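生活支援ロボットのシミュレーション評価、シーンの点検ルールはどこまで決めるべき?

カテゴリ:ロボット・自動化 > 規格・運用ルール
質問日:2025年10月2日
回答数:3 解決済み

質問

家庭内で物を運ぶロボットの評価を担当しています。実機の前にClanerというシミュレータ上の住宅で走らせ、その結果を安全審査の資料に付けるのが社内の流れです。

7月の審査で、評価に使った部屋の状態が記録されていないと指摘されました。ロボット側の設定(速度上限、把持力、停止条件)はバージョンごとに残しているのですが、部屋の側は「居室」「水回り」といった名前しか書いていませんでした。家具の位置も小物の置き方も試行ごとに乱数で変わるので、同じ名前でも中身は別物です。

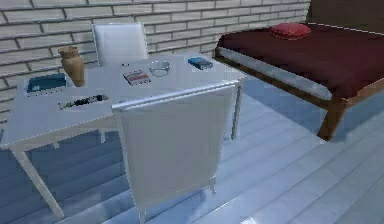 次の審査までに、シーンの点検と記録の手順を文書にする必要があります。悩んでいるのは次の点です。

・全試行のシーンを人が見るのは無理です。今回の計画は2,000試行あります。抜き取りでよいのでしょうか。
・家具が傾いている、床の端の描画がおかしいといったシーンは、評価から外してよいのでしょうか。外すと成績が良くなってしまうので、都合よく選んだと見られないか心配です。
・小物は一つずつ名前と位置を残すべきでしょうか。

担当は2人で、あまり重い手順にすると続きません。同じような文書を作ったことのある方、どう線を引いたか教えてください。

回答1(ベストアンサー)

以前Moltitzという社内プロジェクトで似た手順書を書きました。規格の条文にそのまま答えがある話ではないので、うちの線引きとして読んでください。

まず、除外の基準は走らせる前に文書にして日付を入れておきます。後から決めた基準は、中身が妥当でも審査で通りにくいです。除外したシーンも消さずに、乱数の種と理由を付けて残します。成績は「全件」と「除外後」を両方出します。これだけで都合よく選んだという疑いにはだいたい答えられます。

次に、傾いた家具の扱いです。見た目がおかしいというだけでは外しません。 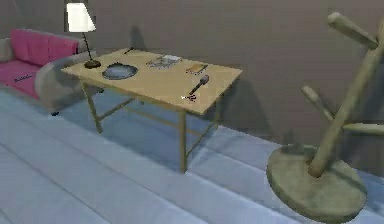

傾いたコート掛けのある部屋。静止画だけでは、この姿勢で止まっているのかどうかは判断できない。

上のようなシーンなら、ロボットを動かす前に物理演算だけを数秒進めて、家具の位置と角度が変わるかを見ます。変わらなければ、そういう配置の部屋として評価に入れます。動き続ける、あるいは床や壁にめり込んでいるなら「配置不良」として除外側に記録します。実際の家でも物が傾いて置かれていることはあるので、傾きそのものを除外理由にすると評価が甘くなります。

描画の乱れは別の項目にします。衝突判定用の形状が正しくても、カメラ画像を入力に使うロボットなら結果に影響します。逆に、描画が乱れていても衝突形状は正常ということもあります。うちでは最初これを一つの欄に書いていて、後で原因を追えなくなりました。

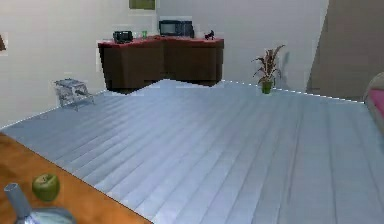 床と壁の境目がぎざぎざになっている例。戸棚や鉢植えの縁にも乱れがある。

この種のものは「描画」の欄に場所を書き、衝突形状の確認結果を隣に書きます。カメラを使う試験では除外候補、使わない試験ではそのまま採用、という分け方でした。

小物については、人が書き出す必要はないと思います。シミュレータ側の物体一覧を試行ごとに自動で保存して、シーン画像とひも付けておけば足ります。人が見るのは、作業対象の物と、その通り道にある物だけにしました。透明な器や、天板の上の細い棒状の物は見落としやすいので、該当したら印を付けます。

抜き取りについて。自動で判定できる項目(めり込み、家具の角度、開始位置の周りの空き)は全件に掛けて、目視だけ抜き取りにします。件数よりも、部屋の種類ごとに必ず入るように分けるほうが大事でした。全体から無作為に取ると、水回りがほとんど入らない回がありました。

手順書の目視項目は、最終的に次のような形です。

1. 出入口
扉の開き具合、取っ手の出っ張り、床の高さの変わり目を見る。通路幅は画像で測らず、シーンのデータから取る。カーテンや垂れたひも、ホースの類があれば、柔らかい物として扱われているか、固い板として扱われているかも書く。

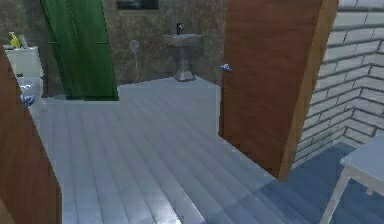

2. 床
家具の脚の位置、床材の反射の強さ。脚が細い家具は距離センサの高さで当たるかどうかを確認する。

3. 作業面
天板の縁に近い物、重なっている物、ロボットから見て陰になる物。

4. 視点
ロボットのカメラの高さで撮った画像を必ず1枚付ける。高い位置から見下ろした画像だけだと、家具の向こう側の見え方が分からない。

5. 判定
採用、除外、保留のどれか。保留は別の担当者が見る。

様式は表計算の1行が1シーンです。自由記述の欄は一つだけにしてください。増やすと書かれなくなります。

回答2

シミュレータのバージョンも残しましょう。種が同じでもバージョンが違うと配置が変わることがあります。

回答3

回答1とだいたい同じ意見ですが、目視の抜き取りは2人が別々に同じシーンを見る回を最初に入れたほうがいいです。うち(Witkowskaという受託試験の会社です)では9シーンを両方の担当が判定して、割れたものを持ち寄って基準の文言を直してから本番に入ります。「明らかに不自然な場合」みたいな書き方は、この段階でほぼ消えます。

それと、シミュレーションの結果だけで実機の安全を言い切らないこと。審査資料には、確認した範囲と実機に持ち越した項目を並べて書いています。扉のばねの強さやカーテンへの絡まりは、うちでは全部実機側に回しています。

質問者からのお礼

ありがとうございます。描画と衝突形状は一つの欄にまとめるつもりだったので、分けることにします。除外後だけでなく全件の成績も載せます。

視点の件は盲点でした。手元の画像をロボットのカメラの高さで撮り直してみます。回答3の判定合わせは、担当の日程が合えば来週やる予定です。

あと一つだけ、保留にしたシーンの期限は決めていましたか。

回答1の返信

次の審査の締め切りまでに決まらなければ除外側に移す、としていました。理由の欄には「期限切れ」と書きます。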